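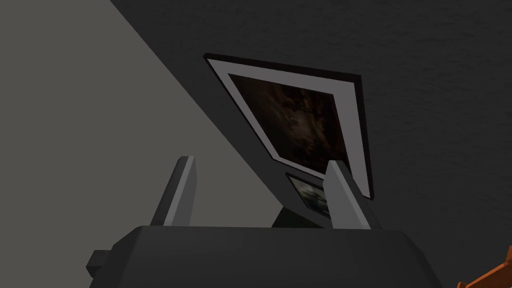 Wrist view from the bedroom set in Istlow Rooms, with the gripper open below two framed pictures.

Product review: Istlow Rooms, household scene pack for two-arm simulation

Istlow Rooms is a set of furnished interiors for testing mobile two-arm robots in simulation before any hardware is booked. It is sold by Flerkov as an add-on to the Dullik simulator, which most readers of this newsletter already run. We used the bedroom set for this review. The kitchen and hallway sets were installed but not tested beyond a load check.

The license is per seat and costs 500 a year, with updates. A site license is available on request. The pack contains 33 room layouts and 2293 separate objects, of which the drawers, doors and lids are articulated and the remainder are rigid. Installation is a single archive unpacked into the Dullik asset folder. The asset index has to be rebuilt by hand afterward. The manual gives the command for this on the last page, after the license text, and two of our three installs stalled until somebody found it.

Cameras

Each robot model is supplied with a head camera and one camera per wrist. The wrist cameras are mounted behind the fingers and look along the approach direction. Resolution, field of view and frame rate are set in one text file per robot. Changes take effect on reload of the scene, not of the whole simulator, a real saving over the previous version.

Wrist views are useful close to a surface and of limited use elsewhere. With the gripper pointing up, the fingers and the wall decorations take up most of what the camera returns, and there is little for a pose estimator to hold on to. Etornam Amissah, who ran the perception tests, recommends starting every drawer trial from the head camera and handing over to the wrist camera only in the last stretch of the approach. The pack has a hand-over script for this purpose. It works, but the switching distance is hard-coded and should be an option.

Lighting in the bedroom set is low by default. The dark walls have a fine grain that does not cause trouble for depth, but a dark gripper against a dark wall gives poor segmentation at the stock exposure. Raising the ambient level in the scene file fixed this in our setup.

Drawer tasks
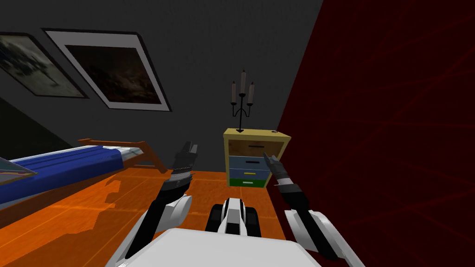
Render: C. Atinga / Istlow Rooms bedroom set in Dullik

The nightstand is the main test object in the bedroom. Its drawer fronts differ in color and so do several of the handles, so a task can be given by color ("green drawer, white handle") as well as by position. Color assignments can be shuffled from the task file. Joint friction and damping can be set per drawer. The stock values are too light: a drawer pulled at moderate speed runs to its stop and rebounds. We ended up with damping at 3 times the stock figure, after which the motion resembled the office furniture in our own lab.

Handle contact is the best part of the package. Contact is computed on the finger surfaces and on the handle mesh itself – earlier packs for Dullik used a box around the handle, and grippers could pull on thin air next to it. Here a missed grasp is reported as a miss. Success rates will drop on first use for this reason, and older results should not be compared with new ones without a rerun.

Objects on top of the nightstand, such as the candelabra, are free bodies by default and can be knocked over. They can also be fixed in place with one flag. Cecilia Atinga left them free for all trials and logged any contact as a fault, a stricter test of the elbow and forearm path than the drawer itself.

The second arm is idle in the supplied drawer demo. A bracing routine, in which one gripper steadies the furniture while the other pulls, is listed in the manual as planned for October. Until then it has to be written by the user. Lamisi Owusu has a working version for the Dullik scripting layer and will share it with members who write in.

Problems found

Reloading a scene while a contact is active sometimes leaves a drawer slightly open. Reset twice.

The log writer uses local time and does not record the zone.

Textures on some floors show streaks at low viewing angles. Cosmetic only.

The shuffle option ignores the random seed if the seed is zero.

Support

Questions to Flerkov were answered by Tímea Tóth within one working day, with a patched file for the seed fault. The patch is included in the current download, build of 9/17/18. Users of the older build should replace the whole task folder, and keep a copy of any edited task files first, as the installer overwrites them.

Labs using the Addo controller need the bridge module, sold separately. We did not test it. Comfort Amissah has it on loan and will report on joint limits and latency in the next issue.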